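Grandparents' contact after a move abroad, where do we start? 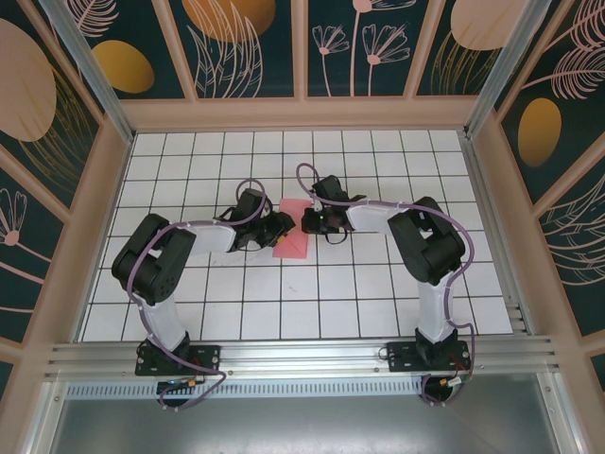
Two robotic arms over a white tiled grid.

Posted in: Family law > Contact and relocation
September, by Stamden_Gran

Our grandson is 5 and has moved abroad with his mum, all above board and agreed in court. We'd love regular video calls and a summer visit written down properly. Has anyone managed this without another hearing?

Oakley41
Yes, and it can go so well! We used a family mediator in Grovholm, paid 300 for two sessions (both online, what a relief) and came away with a written plan covering calls, birthdays and who pays for flights. Ask his mum what time suits her first, it sets such a friendly tone. Then see a solicitor about whether the plan can be made binding where he lives now, as the rules differ from country to country.

pebble280
mediation all the way!! good luck

Tidewatcher
Lovely that you're all still talking! Do read the existing court order before you book anything, ours already had a line about holidays that we'd clean forgotten.

Contact us | © Prornex Community Help | Back to top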